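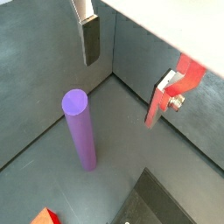
JERNITZ, 8 January 2021

Cleaning, Sorting and Storing Children's Toys After the Holidays
Household Advice Office, Information Sheet for Residents

The weeks after the holidays bring more questions about toys to this office than any other time of the year. The present sheet replaces the one issued in October. It has been revised in light of the questions received from 217 households and covers washing, drying, sorting, repair and storage. It applies to ordinary toys used at home. Child care centers should follow the rules given to them by their licensing authority.

Before washing

Read the label or the leaflet that came with the toy. Where the maker gives cleaning directions, those directions take priority over anything stated on this sheet. Remove batteries and set them aside in a dry dish. Separate toys into four groups: hard plastic, unfinished or painted wood, fabric, and anything with a motor, speaker or light. Residents who skip this step often find that a music box has gone into the sink with the building blocks.

Check each item for cracks, loose screws and peeling paint. A toy with a broken edge should be taken out of use until it has been repaired or thrown away.

Hard plastic toys

Wash in warm water with a small amount of dish soap. A soft brush, such as an old toothbrush kept for the purpose, will reach into corners and seams. Rinse well under running water. Small plastic pieces may be placed in a mesh laundry bag and washed on the top rack of the dishwasher, provided that the maker allows it. Use the low-heat setting and turn off heated drying.

Hollow toys that take in water need separate attention. Squeeze or shake them until no more water comes out, then stand them with the opening facing down. Bath toys showing black spots on the inside should be discarded.

For stains left by crayon, apply a paste of baking soda and water, leave it for a few minutes and wipe with a damp cloth. Ballpoint ink is more difficult. Rubbing alcohol on a cotton swab will often lift it, although the color of the plastic may be affected. Test a hidden spot first.

Wooden toys

Do not soak wood. Wipe it with a cloth wrung out in soapy water, wipe again with a cloth wrung out in plain water, and dry at once with a towel. Pieces should then stand in the open air overnight, away from radiators and direct sun. Wood dried too quickly can split along the grain.

Rough spots may be smoothed with fine sandpaper. Work in the direction of the grain and wipe away all dust before the toy is returned to a child. Unfinished wood that has become dull can be treated with a thin coat of food-grade mineral oil. Allow the oil to soak in, then buff with a dry cloth.

Fabric toys

Most stuffed animals can be washed in a pillowcase tied at the top, on a gentle cycle with cold water. Those with cardboard stiffening, glued eyes or sound units should be cleaned on the surface only. Reshape the toy while it is damp and turn it several times as it dries. A thick toy may feel dry on the outside for a full day before the filling is dry as well, and should not be put into a closed bin during that time.

Sorting and stacking toys

Sets with separate shapes, pegs or rings present a particular problem, in that one missing piece can make the whole set less useful. The office recommends the following.

Keep each set in its own container, with the base and all loose pieces together.
Write the name of the set on the outside of the container in letters large enough to read from a standing position.
Store a list of the pieces inside the lid.
Place stray pieces in one shared jar and go through it at the end of each month.

Clean the holes of a sorting toy with a cotton swab or the corner of a damp cloth. Crumbs and modeling clay collect along the lower edges and will cause pieces to stick. Where clay has hardened, place the part in the refrigerator for an hour; the clay becomes brittle and can be lifted out with a wooden toothpick.
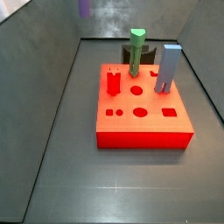
Ruba Harb has written to the office that the shared jar worked poorly in her home until it was moved from a high shelf to the kitchen counter, where the adults emptied their pockets into it every evening. She added that clear jars were better than tins, as the children could point to what they were missing. The office is grateful for the remark and has no objection to a clear jar, provided that it is made of plastic and has a lid.

Small parts in the shared jar remain a choking hazard for children under three. The jar should be kept out of their reach wherever it stands.

Toys with batteries or electronics

Wipe the outer surface with a cloth that is barely damp. Never spray cleaner directly onto a speaker, switch or seam. If a battery has leaked, put on gloves before handling it. White deposits from alkaline batteries can be loosened with a swab dipped in white vinegar and wiped off with a second, dry swab. Let the compartment stand open until it is fully dry. A button battery compartment that does not close with a screw or a lock should lead to the toy being withdrawn from use.

Choosing containers

Low, open bins are suited to toys in daily use. Lidded boxes are better for items kept in a closet or basement. Lids should be light, and any large toy chest must have a support that keeps the lid from falling. Do not store rubber or soft plastic toys pressed against painted surfaces, as the color may transfer in warm weather.

Heavy pieces belong at the bottom of a container and on the lowest shelf. Tall or rounded pieces travel best lying flat with a folded dish towel between layers. 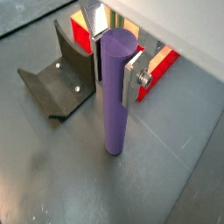 Basements require additional care. Raise containers off the floor on a shelf or a pair of boards, and leave a hand's width between the container and an outside wall. Cardboard draws moisture and attracts insects, and it is not recommended for storage of more than a few weeks. A damp or musty smell on opening a box means that the contents should be aired and washed before they are used again.

Rotation

Families with limited space may wish to keep 2 boxes, one in use and one put away, and to exchange them every few weeks. Clean the toys at each exchange. It is less work to wash one box regularly than to wash everything once a year.

Passing toys on

Toys offered to others should be clean, dry and complete. Tie the pieces of a set together in a bag and attach a note if anything is missing. Car seats, cribs and recalled products are not accepted at the Ukberg exchange point. Nearly 3,000 items passed through the exchange last year, and incomplete sets made up a large part of what had to be refused.

Further information

Printed copies of this sheet are available at the Jernitz and Ukberg counters. Questions about cleaning may be addressed to Nour Sabbagh, and questions about the exchange point to Kumaresan Subramaniam. Please state the kind of toy and the material, if known, when writing.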